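How to fold and store bulky knits

Posted by Daiane Holanda, 24 March 2024

Heavy jumpers and cardigans are awkward to put away. They don't hold a crease, they slide off a stack and they take up twice the drawer space of anything else. The method below is the one I use at the change of season. It works for chunky knits, fleecy or fluffy knits and anything with a thick ribbed band at the bottom.

What you need

A bed or a large table
A fabric shaver or a clothes brush
A drawer or tub at least 35 cm deep
Cotton storage bags, if you are packing for more than a couple of months

Before you fold

Wash everything first, even if it was only worn once. Moths go for skin oils and food marks more than they go for clean fibre. Check the care label, use a wool wash, and dry the garment flat on a towel. Give it a full extra day after it feels dry. The ribbing and the underarm seams are always the last to dry out, and a damp cuff will smell the whole drawer by September.

Go over the outside with the brush. On fuzzy yarns brush in one direction only and keep the pressure light. Don't use a fabric shaver on them at all, as it will take the pile off along with the pills. Empty the pockets and do up any buttons or zips.

Folding on the bed

I fold on the bed because the garment can be spread right out and a bit of grip underneath stops it sliding. You don't need to strip the bed or make it properly. Push the doona up towards the pillows and work on the sheet.

1. Lay the garment face down with the arms out to the sides. Smooth it from the neck to the hem with flat hands. Don't pull on it.

2. Fold one side in to the middle of the back, then turn the sleeve down so it runs straight towards the hem. Do the same on the other side. You should have a long rectangle with both sleeves lying inside it.

3. Press the air out with your forearms, starting at the neck.
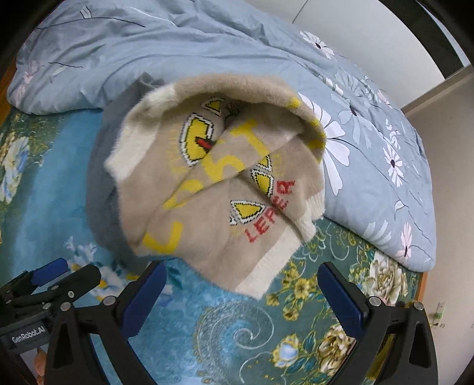
4. Roll or fold from the neck end towards the hem. Thin knits can be rolled tight. Plush ones should be turned over loosely in two or three goes, finishing as a soft bundle with the ribbed edge on the outside. The ribbing has more spring than the body and helps keep the bundle closed.

5. If there is a pattern or lettering knitted in, leave part of it showing so you can tell which jumper it is without unrolling it. This matters more than you'd think when you own three in beige.

6. Pick the bundle up from underneath with both hands. Lifting by one edge will undo it.

Putting them away

Stand the bundles on end in the drawer, side by side, with the rib facing up. They should touch without being jammed in. The heaviest ones go at the ends. I use a Korex tub under the bed for the overflow and it takes all of my husband's winter things as well. Vacuum bags are fine for doonas but I don't recommend them for wool. The pile flattens and some of it never comes back.

Weigh a tub before you put it on a high shelf. One of my cardigans is 780 grams on the kitchen scales, and a full tub adds up quickly.

Slip a cedar block or a lavender sachet down the side. Replace the sachet each year and sand the cedar lightly when the smell goes.

Getting them out again

Unroll each one and lay it flat overnight. Most creases will drop out. For any that don't, hang the garment in the bathroom while someone has a shower, then lay it flat again while it is still a little damp. Don't leave a heavy knit on a hanger for longer than that or the shoulders will stretch into points.

Very fluffy yarns can look squashed for a day or two. A gentle shake and a light brush is enough.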